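Sorting bench tips: the software side

Label each basket in the planner before you write any moves. Use the same word on the table and in the file - "fruits" in one and "fruit" in the other will catch you out.

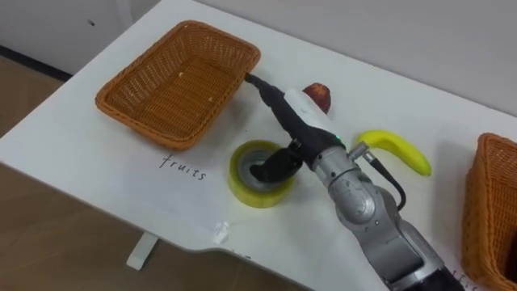

Give anything with a hole its own grasp entry. Kelly Rowbotham keeps hers in a separate file, with slower closing speeds.

Save the basket rim as a height limit and plan the lift to clear it. 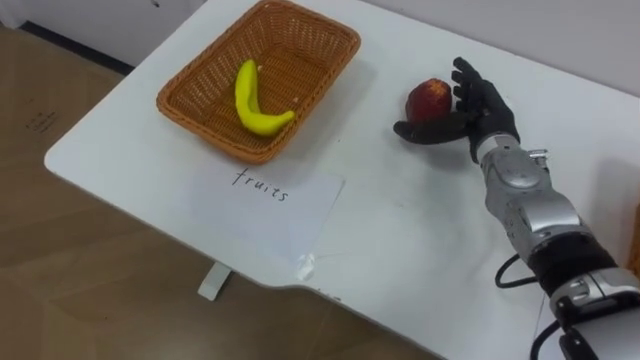

Run the vision check again after every placement. Set the timeout to 400 ms and log each miss by item name.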